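Flitville Storage Test Room – Call for Participants

Reference: 2417
Location: Rimel Building, ground floor, Flitville
Session time: 100 minutes
Start: September

Upadhyay Household Goods is looking for 30 adults to take part in a study of small tabletop storage. The work concerns drawer units that stand on a desk, shelf or side table and hold small items. Results will be used to set drawer depth and handle shape for the Skeltthorpe line.

What you will do

Each participant attends 2 sessions. In the first, you sort a tray of small household items into a drawer unit in any order you like. In the second, you find and remove items when asked, then put them back. Both sessions are timed. Between tasks you fill out a short form on reach, grip and how easy it was to see what was inside. No preparation is needed.

Who can apply

– Age 18 or over.
– Able to sit at a table for the full session, with breaks.
– Normal or corrected vision.
– Left-handed applicants are especially welcome, as the last group had too few.
– People who work in furniture or housewares design cannot take part.

Materials and setup

Units are small and boxy, and are placed on a wooden tabletop. Drawer contents vary by task. Some units are tested with a single item in one compartment, others nearly full. Please leave rings and bracelets in the locker provided – they scratch the varnish and the drawer fronts.
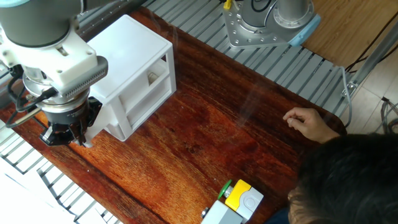

Seat height is set before the first task and noted on your form, so that the second session can be run at the same height. Tell staff if the height is wrong. It can be changed once the first task is over, but not during it.

Payment

Payment is made by gift card at the end of the second session. Travel costs are not covered. Parking behind the building is free after 5 p.m.

How to apply

Write to the test room at the Rimel Building and quote reference 2417. State your age, which hand you write with, and whether mornings or evenings suit you better. Applications close when all places are filled.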